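Ticket: Humidity readings jump at night, sync fails with error 402
Product: Drokitz humidity monitor, wall model, with Adusora phone app
Site: Brarnham, ground floor workroom
Opened: 2024-11-11
Status: Open (was closed by support, reopened by customer)
Priority: Low (set by support, disputed)

Original report

The monitor shows a jump in relative humidity every night, starting a while after the heating goes off and ending some time after it comes back on. The jump is 8 points on the display. The app shows the same jump when it syncs, but most mornings it doesn't sync and gives error 402 instead. The help page says 402 means "connection interrupted, please try again." I have tried again. I have tried again standing right next to the unit with the phone touching it.

I know what the first answer will be, so let me save us a round. Yes, I know relative humidity goes up when a room cools. I'd expect some rise. What I don't believe is that it goes up by the same amount every night regardless of the weather, and drops back to the same figure to the decimal. Rooms don't do that. Software does that.

The reason I care is that we have furniture in there with wide solid tops and we bought the monitor to decide if we need a humidifier for the winter. If the readings are junk I'd like to know before spending money on the second machine.

Reply from support

Thank you for contacting Drokitz. Relative humidity naturally rises when temperature falls. This is normal behavior. For error 402, please move closer to the device and try again. We are closing this ticket. If you need more help, simply reply.

Reply from customer

Replying, simply.

Both of those points are answered in my first message. Please reopen. I will keep a log from here on and paste it in, and I'd appreciate it if whoever picks this up reads it before suggesting new batteries.

Log, first entry

Put in new batteries. I'm writing this down only so it can be crossed off. Same jump overnight, same 402 in the morning. The battery icon showed full before and it shows full now, so I have my doubts about the icon as well.

Log, second entry

Moved the unit off the outside wall and onto an inside wall, in case the cold plaster was doing it. This was the one explanation I half believed. The jump was the same size. It did start a little later, which I'll grant could mean something, or could mean the heating ran longer. The heating timer in that room has its own ideas.

Log, third entry

Borrowed an old dial hygrometer, the kind with a hair element, and hung it next to the Drokitz. Before anyone objects, I know these drift. I wrapped it in a damp towel first and turned the adjusting screw as the leaflet says. It doesn't need to be right for this test, it only needs to move when the air moves.

Overnight the needle went up a little and came back down a little. The Drokitz did its full jump. So the room does get more humid at night in the relative sense, just as support said, and the monitor is also exaggerating it. I'm prepared to be told the dial is slow. It is slow. It had all night.

Log, fourth entry

Looked at the furniture itself, since that's the thing we're meant to be protecting. The Tshabalala top is the widest one in the workroom and if the humidity were swinging the way the display claims, day after day, I'd expect it to show in the joins sooner or later. Someone on the Adusora forum told me to look for gaps between the planks, and someone else on the same thread told me gaps prove nothing with a decent finish. I side with the second person, mostly, but I looked.

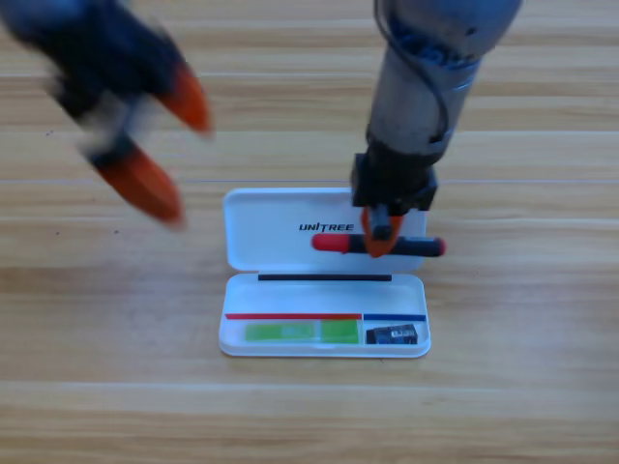
Tabletop, planks and the pale seam lines between them.

I ran a fingernail along the joins and laid a steel ruler across them in several places. I can't feel a step and I can't see daylight under the ruler. That doesn't clear the room. Wood takes its time, and a swing that lasts only a few hours may never get past the surface. It does mean I have no damage to report, and I'd rather say so than let the ticket imply otherwise. I've put a pencil mark on the underside across one join so there is something to compare with at the end of the heating season.

Reply from support

Thank you for the detailed information. The wood looks to be in good condition. Could you confirm the firmware version and whether Comfort Correction is turned on in the Adusora app?

Reply from customer

Firmware is version 2, which the app says is the latest. The app has said that since the day I installed it.

What is Comfort Correction? It isn't in the printed manual. I found a switch with that name under Display, then Advanced, and it was on. I did not turn it on. The text beside it reads "Adjusts values for a more natural reading." I'd like somebody to tell me what an unnatural reading is. Surely the only thing a humidity monitor has to do is report the humidity.

Log, fifth entry

Comfort Correction switched off. Changed nothing else. Unit stayed on the inside wall with the dial beside it.

The overnight jump got smaller. There is still a rise and it now looks like something a room might do, with a slope on it, and the morning figure no longer snaps back to exactly where it was. I left it alone for a few more nights to be sure and the pattern held. The dial and the display still disagree on the actual value, but they move together, which is all I asked of the dial.

So the setting is at least part of it. I'm not ready to say it is all of it. Turning it back on should bring the jump back, and until I've done that I have a coincidence and a theory.

Log, sixth entry

Turned it back on. The jump came back the first night, full size. Turned it off again and it went away. I'm satisfied on that point.

My guess, and support is welcome to correct me, is that the correction has a day value and a night value and picks between them by room temperature. When the room drops past some threshold it adds the night amount, all in one go. That would fit the fixed step and it would fit the late start on the inside wall. It would also mean that every night reading I've collected so far is useless for deciding on a humidifier, unless the raw values are kept somewhere.

Reply from support

We are glad the issue is resolved! Comfort Correction is designed to improve the user experience. We will now close this ticket.

Reply from customer

Please don't. There are two faults in the title and only one has been explained, and that one by me.

Still open:

Error 402 happens as often with the correction off as with it on.
I'd like to know if the raw readings are stored, and how to get them out.
The manual should mention a setting that changes what the display says. That one is for you to fix, I can't.

Log, seventh entry

On to 402. Things tried without any effect: restarting the phone, removing and re-adding the monitor, a different phone, the same phone with everything else closed. Deleting the app and reinstalling gave me one clean sync and then 402 again the next morning. I don't count one clean sync as a fix. I get one of those now and then anyway.

What I did notice is that the progress bar stops in the same place each time. The manual says the unit holds 3000 readings and overwrites the oldest when full. The app's info page shows the memory as nearly full. I wonder if the app is trying to fetch the lot every time and running out of patience before it gets to the end, then calling it an interrupted connection.

Log, eighth entry

Cleared the memory on the unit by holding both buttons, after writing down what I could from the screen. Synced straight away. Synced the next morning, and again the one after. No 402.

I expect it to come back as the memory fills up, and if it does that will settle it. Clearing the unit by hand every so often is a workaround and I don't want it written up as the solution.

Reply from support

Thank you for your patience. We have passed your findings to the Adusora app team. Raw readings are not available for export at this time. We will leave this ticket open until the app team responds.

Reply from customer

Noted. "At this time" suggests they exist. Please ask the app team that as well. I'm holding off on the humidifier until I have enough readings with the correction off, and I'll add an entry when the first 402 shows up.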